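About us

Pudesix is a small school for adults who want to cook at home and are tired of being sold things. We have 16 places on each course and one kitchen, on the upper floor of the old Cordeiro building. Madalena Brandão and Abílio Moreira opened it after both had spent too long working for firms that promised people a new life in a weekend.

We don't believe you will have a new life. You may learn to make a decent soup.

Most cookery schools' pages will tell you about passion. We have read a lot of them and we're still not sure what it means, or why it costs extra. Our fee is 200 for a term, the same for everyone, and it covers the food. There is no gold level. We did try a discount for early booking once, in October, and all it did was annoy the people who booked late.

What we teach is plain: knives, stock, eggs, pulses, bread, what to do with a cabbage. Glória Calado takes the bread classes and will not discuss sourdough starters with names. Phúc Huỳnh teaches the evening group and has spent years asking where the rule about never washing mushrooms came from. He hasn't had a good answer yet. 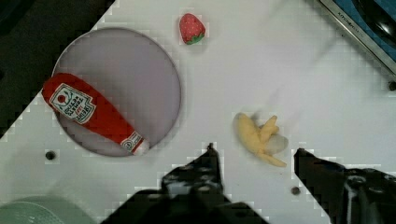
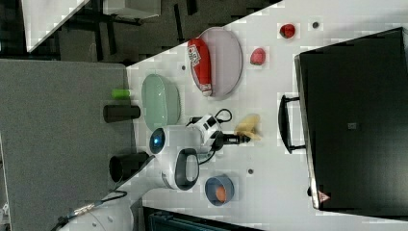
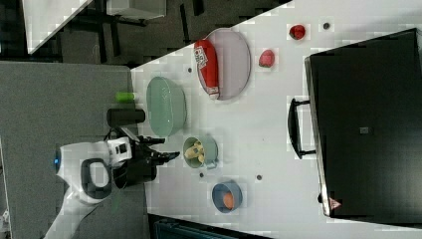 We are suspicious of superfoods, of any pan advertised as the last one you'll need, and of recipes that say onions brown in five minutes. They don't. Students are asked to time them in the first class and write the number down, and after that they tend to read cookery books with more care.

You will not get a certificate. People ask, and some have gone to Avell down the road, who do give one - it's on thick paper, we're told. We can't see what an employer would do with it, and ours would be worth even less.

We also don't publish star ratings. The old website had a counter that claimed 953 happy students, and when Margarida Morais took over the office she wanted to know who had counted them and how they had measured the happiness. It came down the same afternoon. If you want an opinion of us, ask someone who has done a term, and preferably someone who didn't like it.

Classes use the Kinar timetable, so term dates follow theirs and not the school holidays. Children can't attend. Dogs can't either, whatever Abílio may have said on the phone.

To book, write to the office or come up the stairs and ring. Page last changed June 27, 2020.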